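T-shirt folding

T-shirt folding is the everyday craft of turning a soft, floppy, T-shaped piece of knit cotton into a tidy rectangle that can be stacked, filed or packed. It is one of the first household skills many children learn, and it has more variety in it than most people ever suspect!

Basic principle

A T-shirt laid flat has a wide body and two short sleeves that stick out at the sides. Nearly every method begins by dealing with that outline. The sides are brought in toward the middle, the sleeves are laid back over the body, and the long strip that remains is halved or folded in thirds. Knit fabric stretches, so a fold made by pulling hard at one corner tends to wander. Holding the cloth at both ends of the intended fold line keeps it much straighter.

The work surface matters too. A bed is comfortable but gives under the hands, while a table lets the cloth be smoothed all the way to the hem. Many people clear a space in the middle and keep the finished pile in a far corner – a lovely, simple arrangement that needs no equipment at all.

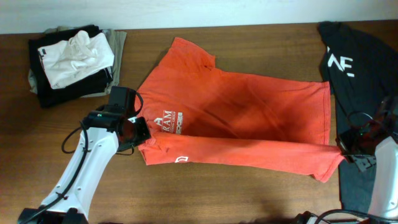
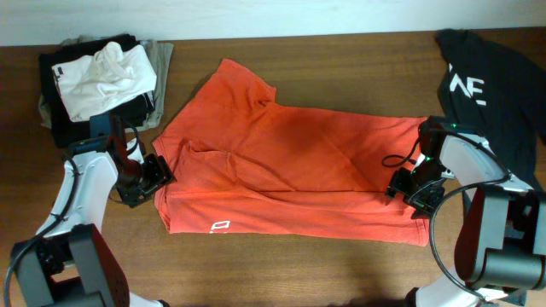
Orange-red T-shirt, partly folded lengthwise on a wooden table.

Common methods

The store fold hides the sleeves behind the body and leaves the chest print facing up. It makes a handsome pile, and a favorite shirt can be spotted right away.

The file fold goes further. After the long strip is made, it is folded in thirds until the packet can stand on its edge in a drawer. A drawer 8 inches deep suits most adult sizes.

The quick fold is the showpiece of the family. The shirt is pinched at three points along one side, the hands cross and uncross, and the whole thing drops into shape in about 3 seconds. It takes practice, and it is wonderful fun to learn.

Prints and creases

Thick printed lettering can stick to itself when pressed face to face in a warm closet. Folding the print outward, or slipping a sheet of tissue inside, avoids this. Small wrinkles left by the dryer can be smoothed with the flat of the hand before the first fold.

See also: Laundry; Drawer organizer; Ironing

Comments

Buvau
The file fold changed my dresser completely. More than 100 shirts in there and I can see every one!

Dutlow
Could you add something about long sleeves? I always end up with a lump in the middle.

Gededier
@Dutlow fold each sleeve straight down along the side before you halve it. Works on hoodies too.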